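Purves Van Engine Refresh
Progress report to the Dalholm Fund, third reporting period
Prepared by Marisol Escobedo, project lead

Where we stand

The refreshed Purves engine runs. It starts when asked, idles without shaking the mirrors, and has now spent more time under load than its predecessor managed before the first one went bang in the spring. Your program office asked that we open with the good news, so there it is.

The grant covers a mid-life update to the small gasoline engine in the Purves delivery van: new pistons, a revised oil pan, a quieter timing drive and a fresh calibration. The outside of the van stays as it is, apart from a badge that marketing would like to be a little bigger. We have agreed to discuss the badge once the oil stays where it belongs.

Of the 4 work packages in the grant agreement, the pistons and the timing drive are finished. The oil pan is late. Calibration is on schedule in the sense that it was always scheduled to wait for the oil pan.

Pistons and rings

The new pistons are lighter and have a shorter skirt, and the ring pack has been moved up toward the crown. Cold start hydrocarbons dropped on the dyno, as the supplier promised. Friction also dropped, though by less than the supplier promised, and the supplier's engineer has explained this with a graph whose vertical axis doesn't begin at zero. We have asked for another graph.

We tore down the first durability engine in July. The skirts had light, even contact marks and the coating was intact. One top ring had more face wear than its neighbors. The bore in that cylinder measured slightly out of round, and the block turned out to be a reclaimed one that somebody had labeled "good" in marker. New blocks have been set aside for the remaining builds and the marker has been confiscated.
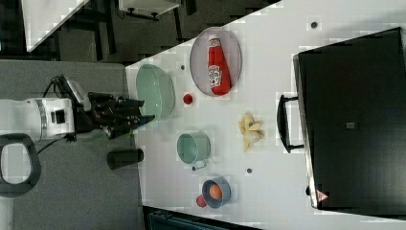
Bowl and kitchen items on the white table.

Timing drive

The old chain rattled for a moment after every cold start. Owners of the van describe the sound in the complaint log as "coins," "gravel" and, in one case, "my uncle." The replacement tensioner holds its pressure overnight and the rattle is gone from every engine fitted with it so far.

Getting there took longer than planned. The first tensioners were held up by a packaging error that sent us a crate of very nice door hinges. The second lot arrived with the check valve in backward, and produced a rattle so dependable that the noise team used it to calibrate their microphones. The third lot was correct. We have closed the work package, returned the hinges, and written an incoming inspection sheet that a person can fill in without sitting down.

There is one leftover. The new guide rail is a hair wider than the old one and touches the inside of the front cover when the cover is at the tight end of its tolerance. We have asked for the rib inside the cover to be machined back. The change is free as far as tooling goes, and the foundry has quoted us for the paperwork.

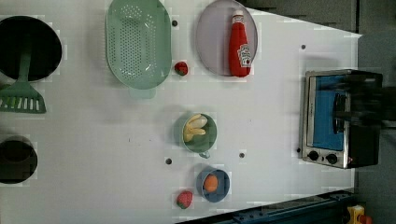
Oil System

Readers of the last report will remember the oil pan, possibly with affection. The Purves goes around corners with a load of parcels in the back and, in long left-hand turns, the old pan let the oil wander up the side wall and leave the pickup sucking air. The warning light would come on, the driver would straighten the wheel, the light would go off, and the dealer would find no fault. This is how the van acquired its reputation for being haunted.

Ferkico is making the new pan. It is deeper at the back, shallower at the front to clear the crossmember, and has a baffle plate across the well. The first samples fit the block and cleared the crossmember on the drawing. On the van they cleared it until the engine was asked to move on its mounts, at which point they introduced themselves. Ferkico has taken material out of the front corner and the second samples clear under full torque in both directions, checked with modeling clay and then again with better modeling clay.

Sealing was the next excitement. The gasket groove had been cut for the old rubber section and the new section is fatter, so the pan bolts were pulling down on a cushion. We lost the bolt torque after a few heat cycles. The groove is now deeper and the bolts have stayed put. I would like to report that we found this by analysis. We found it on the floor. 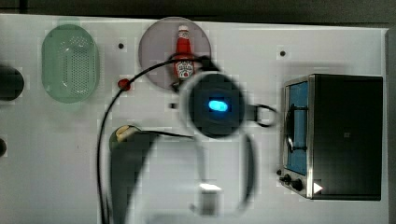 The baffle itself has taken up most of our meetings this period. It has to let oil fall through into the well quickly and then be reluctant about giving it back when the van leans. Large slots drain well and do nothing in a corner. Widely spaced small holes behave nicely in the corner and hold a puddle on top of the plate at high engine speed, where the crankshaft can whip it into something you could put on a pie. The version going forward looks a lot like the bottom of the pale green oval colander, with small holes punched in a dense grid and the perforated part set lower than the rim. The sunken middle helps as much as the holes do, and gives the oil somewhere to go on its way down. Ferkico's stamping people dislike punching holes that close together and have said so in writing. They have also made a sample tool that does it well, and we are choosing to be guided by the tool.

On the tilt rig the plate kept the pickup covered through the full left-hand sweep, which the old pan never did. Right-hand turns were fine before and are still fine. Braking from speed remains marginal with the oil at the minimum mark. We think a small lip along the front of the plate will fix it, and a lip has been added to the next samples.

Calibration and test site

Calibration has begun on the base maps, using an engine with an old pan and a strict instruction to drive it in straight lines. Fuel and spark tables are roughed in for warm running. Cold start, altitude and the catalyst heating strategy all wait for representative hardware.

We have our slot at Gralitz back. The test track there canceled it once for resurfacing and once for geese. The resurfacing was finished on time, and the geese have left of their own accord. Our booking covers the steering pad and the long hill, and includes use of the heated workshop, whose heating we have been told to regard as a figure of speech.

The pilot fleet is 30 vans, all of them working for a living with a parcel firm that has agreed to lend them in return for free oil changes. The drivers get a short form to fill in at the end of the shift. Early returns suggest that the form's box for "other comments" should be larger and its box for "engine noise" could be removed, given that most of the comments concern the cup holder. The cup holder is outside the scope of the grant. We have nevertheless sat in the seat and tried it, and the drivers have a point.

Fuel use in mixed city work is lower than with the old engine, but the figure moves with the route and the weather and who is late for lunch. I would rather give you a number at the next report that I can defend than one now that I'd have to visit in the hospital.

Money

We have 30 percent of the hardware budget left. The plan had us holding more than that at this point. The difference is the second set of pan samples, the tilt rig repair, and freight, a good share of it hinges. Labor is under plan, partly through virtue and partly through a calibration post that stayed empty while we waited for the right person and then for the right person's notice period. She has started and has already found an error in my spreadsheet, in your favor.

We are asking for permission to move the unspent labor money into hardware. The total doesn't change. The form for this request is attached, along with the form that asks whether the first form is needed.
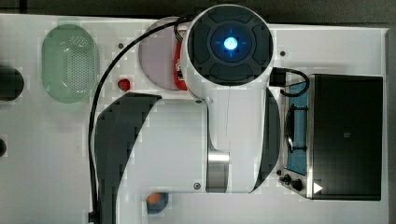 Risks

Pan delivery. Ferkico has promised production-intent pans in time for Gralitz. If they slip, we go with the current samples and run the braking tests with the oil at the full mark, which will get us data but won't close the question.

Front cover rib. Low risk technically. The foundry's change process has 3 approval stages, and the last of them is a person on leave. We have asked for a stand-in.

Catalyst heating. We haven't run it cold on final hardware and I won't guess. The old engine passed with little to spare, and the new one puts out less to begin with, so I sleep reasonably well.

The badge. Marketing has sent a drawing. It covers part of the grille. We have forwarded it to the cooling engineer, who replied with a single word that I've left out of this report.

Next period

Fit production-intent pans to the durability engines and restart the long test from zero hours. Run the steering pad and the hill at Gralitz. Finish warm calibration and start cold work as soon as the overnight temperatures cooperate. Machine the cover rib. Collect the driver forms from the pilot fleet, including the ones kept in the cup holders, several of which have been delivered to us damp.

Please let me have your answer on the budget transfer before we place the pan order, as Ferkico wants a deposit and has stopped accepting charm. The teardown measurements and tilt rig plots are in the appendix, with all vertical axes beginning at zero.

Marisol Escobedo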